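Podix Twin Cup Stand
Two-stack holder for paper cups, by Gavalas

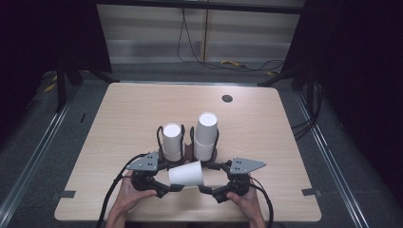
Podix Twin with two stacks of white paper cups, base up.

The Podix Twin keeps paper cups in order on the coffee table, the counter or the reception desk. The cups stand upside down, so dust does not fall inside, and guests take one from the top without touching the others.

The stand has curved black wire loops on a low, dark base. The wire loops are slightly open and accept cups with a rim diameter up to 70 mm on both sides. For bigger cups please choose the Podix Twin L – it has the same base but wider loops.

Order no. 374: Podix Twin, black
Order no. 408: Podix Twin L, black
Packing unit: 18 pieces per carton, single pieces also possible

Cleaning: wipe with a damp cloth and mild soap. Do not put the stand in the dishwasher. Cups are not included.

The Podix series was drawn by Sylvain Charpentier for our Hatham workshop. Spare rubber feet can be ordered separately, also for older models.

For quantity prices and delivery outside Hatham please write to Myrto Galanis in our sales office.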